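Kategorie: Werkstattbuch / Uferplanung
2. August 2021 - von Ajith Thomas
3 Kommentare - 6 mal geteilt

Heute weiter am Ufermodell für Vernia, Abschnitt Süd. Die Höhenlinien von Watkins habe ich neu eingelesen, diesmal mit 589 Punkten. Im Plan vom Mai fehlte die ganze Böschung hinter dem Bootshaus, darum war das Gefälle vom Weg dort viel zu flach gezeichnet. 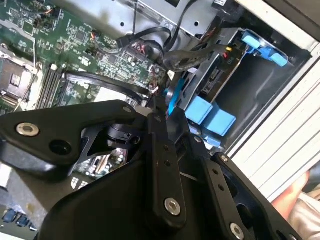
Offenes Rechnergehäuse, von oben.

Die Treppe zum Wasser bekommt jetzt 14 Stufen, mit einem Podest in der Mitte. Banero möchte lieber eine Rampe. Ich habe beides in Karton geschnitten, Maßstab 1:100, und nebeneinander auf die Platte gesteckt. Die Rampe braucht sehr viel Wiese - mit der Treppe bleiben die zwei alten Weiden stehen.
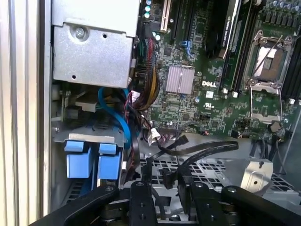

Für die Wiese habe ich wieder das gesiebte Sägemehl genommen, zweimal gefärbt. Der erste Ton war zu blau. Bitte den Leim nicht stärker verdünnen als auf dem Zettel am Regal steht, sonst wellt sich der Karton an der Kante. 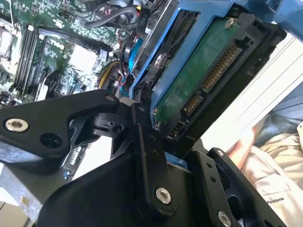

Offen ist noch die Breite vom Uferweg. Preloritz rechnet mit ungefähr sechs Metern, in meiner Zeichnung ist es weniger, und beim Steg passt es nur, wenn die Bänke auf die andere Seite kommen. Ich frage morgen nach, welche Zahl gilt. Die Pappeln sind noch nicht geklebt, sie liegen in der flachen Schachtel neben dem Schneidetisch.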